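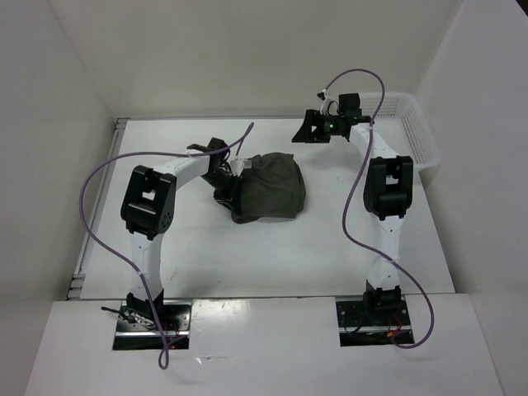

Filed under: Standards & Practice

Most test rules for two-arm cloth handling specify the finish and ignore the start. The Worum procedure, which many small labs have copied, gives 12 lines to how a folded item is scored and one to how it is laid down: "place cloth on table." A crumpled mound and a flat sheet both satisfy that line. They are different tasks, and results from them should not share a column.

I would require three things. The starting state should come from a fixed drop height, with the cloth released from a single point. Each attempt should have a limit of 60 seconds, counted from first contact. Every reset by hand should be logged, including the ones made before the clock starts.

Aurora Meireles argued in December that logging resets puts too much load on operators. At Cliltano we logged 498 of them over 2,000 attempts, and the entry took one keystroke. The load was small. The effect on the reported success rate was large.

Cable routing also belongs in the standard. A loop that is free to swing changes the reach of the wrist, and two rigs built from the same parts list can differ on that point alone — the current draft leaves it to the installer.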